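협동로봇 두 대 셀, 작업 절차서를 어디까지 써야 하나요? 규격은 읽을수록 모르겠습니다

작성자: 야간조반장아님
작성일: 2026-01-04

소형 기기 거치 작업을 하는 양팔 셀을 맡고 있습니다. 스마트폰을 한 대씩 집어서 거치대로 옮기는 단순한 작업이고, 로봇은 왼팔 오른팔 두 대입니다. 설비는 Carkar에서 세팅했고 저희는 운영만 합니다.

얼마 전 본사에서 Hevico 양식으로 위험성 평가서와 작업 표준서를 다시 내라고 했습니다. 양식이 904줄짜리 엑셀입니다. 그중 300줄 가까이는 저희 셀과 상관이 없어 보이는데 담당자는 "해당 없음"이라고만 쓰면 반려한다고 합니다. 사유를 다 쓰라네요. 컨베이어가 없는데 컨베이어 끼임이 왜 해당 없는지를 문장으로 써야 합니다.

제가 궁금한 건 세 가지입니다. 협동로봇이라고 적힌 제품이면 울타리 없이 써도 된다는 말이 맞는지, 두 팔이 서로 부딪히는 것도 위험성 평가에 넣어야 하는지, 그리고 작업물 배치를 절차서에 그림으로 넣어야 하는지입니다. 업체에 물어보면 "표준에 맞습니다"라고만 하고 어느 표준 몇 항인지는 말을 안 해 줍니다. 솔직히 그 사람들도 안 읽어 본 것 같습니다.

작성자: 그리퍼수리공

협동로봇이면 울타리 필요 없습니다. 저희도 그냥 씁니다. 인증서 사본만 파일에 끼워 두면 아무도 안 물어봐요. 엑셀은 작년 거 복사해서 날짜만 바꾸세요.

작성자: 셀설계12년

윗분 답은 따라 하지 마세요. 인증서는 로봇 팔에 대한 것이고 평가 대상은 응용 전체입니다. 팔 끝에 뭘 달았는지, 뭘 들고 얼마나 빨리 움직이는지, 사람이 언제 손을 넣는지까지 다 들어갑니다. ISO 10218이 2025년에 개정되면서 "협동로봇"이라는 제품 딱지보다 "협동 응용"으로 보는 쪽이 더 분명해졌습니다. 카탈로그에 뭐라고 적혀 있든 울타리 여부는 그 평가가 정합니다. 끝이 얇은 금속판인 그리퍼를 달았으면 팔이 아무리 순해도 얘기가 달라지고요.

두 팔 간섭은 넣으세요. 팔끼리 부딪히는 것 자체는 설비 손상으로 볼 수도 있지만, 부딪힌 뒤에 물건이 튀거나 팔이 엉뚱한 쪽으로 밀리면 사람 문제가 됩니다. 업체가 "소프트웨어로 막아 놨다"고 하면 그게 안전 등급이 매겨진 기능인지 그냥 프로그램 조건문인지 물어보세요. 저는 Wragg에서 만든 셀을 인수하면서 이걸 물었다가 답을 받는 데 6주 걸렸습니다. 답은 조건문이었습니다.

배치 그림은 표준이 꼭 집어 요구해서 넣는다기보다 다음 근무자 때문에 넣는 겁니다. 제가 쓰는 양식은 짧습니다.

시작 배치: 기기를 놓는 줄과 칸, 거치대 구역의 경계
집는 순서: 첫 칸과 마지막 칸, 기기를 쥐는 방향
팔별 구역: 어느 팔이 어디까지 들어가는지, 겹치는 구역에서는 누가 먼저인지
케이블: 팔을 끝까지 뻗었을 때 작업물 위로 늘어지는지 확인
손 넣는 시점: 정지 확인 방법과 재가동 권한

케이블 항목은 다들 빼먹는데 평가서에는 꼭 넣으시길 바랍니다. 손목 쪽에서 고리처럼 올라온 선은 자세가 바뀌면 어디로 갈지 서류만 봐서는 모릅니다. 가장 먼 칸과 가장 가까운 칸 두 군데에서 저속으로 직접 돌려 보고 적으세요.

904줄 양식에 대해서는 저도 회의적입니다. 줄이 많다고 안전해지는 걸 본 적이 없습니다. 다만 "해당 없음" 사유는 "셀 내 컨베이어 없음, 구성도 참조" 한 줄이면 충분하고, 그걸 반려하면 양식 근거를 서면으로 달라고 하세요. 대개 그 뒤로 조용해집니다.

작성자: 서류담당겸업

Elta 감사 받을 때 저희는 배치 그림이 없어서 지적받았습니다. 그런데 그림을 넣었더니 이번에는 그림과 현장이 다르다고 또 지적이 나왔어요. 거치대 종류를 바꾸고 그림을 안 고친 탓이었습니다. 3월에 재심사가 있는데 품목이 바뀔 때마다 개정번호를 올려야 하는지는 저도 아직 답을 못 들었습니다. 저희는 일단 그림 대신 사진을 붙이고 품목이 바뀌면 그 장만 교체합니다. 위에서 내려다보는 각도가 칸 위치 보기에는 제일 나았습니다. 이게 정답인지는 모르겠고 지난번에는 통과했습니다.

그리고 두 번째 분 양식에 하나 보태자면, 집다가 놓쳤을 때 어떻게 하는지도 쓰세요. 넘어진 걸 손으로 세우려고 그냥 손을 넣는 사람이 꼭 있습니다. 저희 절차서에는 "정지 후 제거, 원위치 금지"라고만 되어 있는데 이것도 너무 짧다고 하더군요. 길면 길다고 하고요.

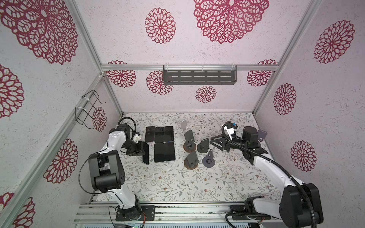 왼팔이 앞줄 왼쪽 빈 칸 옆에서 스마트폰을 세워 쥔 모습. 가운데는 거치대 구역, 오른쪽은 오른팔.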